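4. First run in the practice room

The Clastalow simulator comes with one practice room, named Dorkley. Load it before you build a room of your own.

1. Start Clastalow and pick Dorkley from the room list.
2. Set the gripper to Open.
3. Switch to the wrist view and check that both fingers show – if they don't, reset the arm.
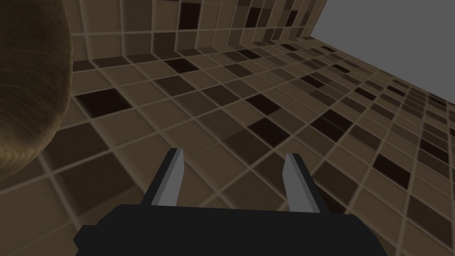 Can I use the simulator without a Stuvier arm connected?
Leave the cable unplugged and choose Offline at the start screen. All room functions work the same way.

4. Switch to the body view.
5. Raise both arms to the top of the chest of drawers, one on each side.

Caution: Keep arm speed at 40 or lower for this step. Higher settings can trip the joint limit and stop the run with error 714.

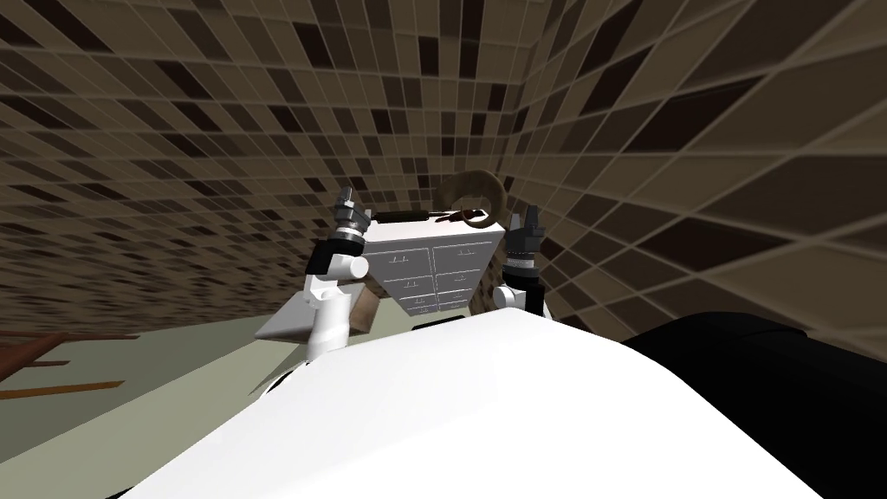
6. Hold the arms still for 2 seconds, then press Save Pose. The pose goes into slot 14 unless you pick another.

Note: Saved poses stay with the room. To move them to a different one – Babalola, for instance – use Export in the Pose menu.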